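Workshop Tips: Planning a Small Robot Corner Before You Spend the Money
Updated 13/05/2022

I love this part. Picking out gear for a robot corner is as much fun as planning a kitchen, and you can go wrong in the same ways: a beautiful stove and nowhere to put down a hot pan! These tips are for people setting up hand-held grippers in a spare office or a back room, on their own money or on a small grant. They come from three rooms I've helped plan, including one where we had to buy half the list twice.

Start with the room, then the catalog

Draw the room on graph paper and put in every outlet. Then put in the desk, the door swing, and the chairs pulled out as far as people really pull them (further than you think). Our first Trudness order was two grippers and their chargers, and we placed it before anyone had looked at where the plugs were. The extension cords we bought that same afternoon cost more than they should have, and one of them still runs across a doorway.

If your room already has a plain desk and decent lights, you're in great shape. Leave the walls alone. Spend the paint money on a second set of cables.

Budget for the parts that wear

The quote everyone passes around the office is for the big pieces. Ours was $3,023 from Truvden, and I was thrilled, and then I read it again and found no spare finger pads in it at all. Textured pads are the bit that touches everything you pick up, so ask three things while you still have the salesperson's attention: what does a pair cost, do they come off with a normal screwdriver, and how long is the wait for more? With spare pads, two extra cables and a carrying case, our total came to $3,696. It's a much better number to take to whoever signs, and you only have to ask once.

Look closely at the fingers and the housing before you order. If you can borrow one for a day, turn it over and look at it from underneath as well — you'll learn more about how you'd clean it than any brochure will tell you.
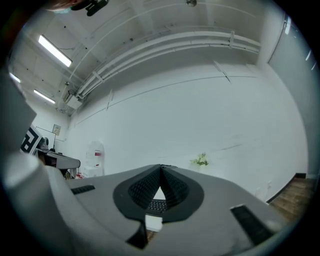
Rehema Nyamweya wrote in to say that I'm too easy on the suppliers. She won't sign for anything until the pad price is printed on the quote, and she asks for it to be held for a year. She also thinks buying the case on day one is a waste if the grippers never leave the room, and that a deep drawer lined with a towel does the same job.

I'm with her on the price. On the case, I'm keeping mine! We carry ours between two buildings and I've seen what the stairs can do.

Put markers on the list

Printed marker boards and marker cubes look like the cheap end of the order, so they get left off. Write them down as their own line. You want a board that stands up by itself, plus a place for it where people won't keep bumping it. Halász sells boards ready-made, and a print shop can do them too if you bring a stiff backing. Matte finish, please. I paid for glossy once and got a lovely reflection of the ceiling lights.

Store spares flat, between two sheets of cardboard.

Think about the person in the chair

Someone has to hold these things, and often for a whole morning. Thigh straps are a small cost and so worth it: between tasks you can sit back, rest both grippers on your legs and give your wrists a break. Check the length of the straps before you buy. The ones in our Fevoma kit ran up to 28 inches, which suited most of us, though Erasto Mugo needed an extension piece and had to wait until September for it.

A few more things for this line of the budget:

A chair that fits under the desk. Armrests are nice for typing, but try sitting in it with a gripper in each hand first.

Cables long enough to reach with slack when the wearer leans back. Measure from the chair, and add a couple of feet.

Drinking water in the room. People stay longer and grumble less.

Clear floor in front of the feet. Walk the cable path before you plug in, every time, and tape down anything that has to cross it.

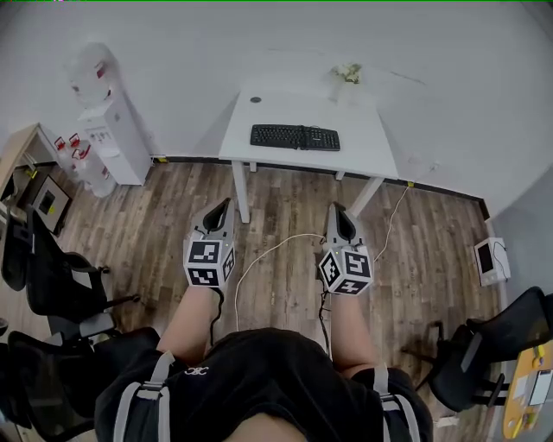 Buy in two rounds

Spend on one working pair, the markers and the straps, and then stop. Use them for 5 weeks. Keep a sheet of paper on the table and write down every single thing you wished you had, even the silly ones. Ours said "hook for cables" in three different people's handwriting, and a pack of hooks turned out to be the best few dollars of the year.

Then place the second order from that sheet. You'll skip things you were sure you needed (I had my heart set on a rolling cart) and you'll find room for things that weren't in anybody's plan. If your grant makes you spend it all at once, ask the supplier whether part of the order can stay as credit. Truvden said yes to us, in writing, after one friendly phone call.

Keep the boxes until the second order arrives. Returns go so much faster in the original foam.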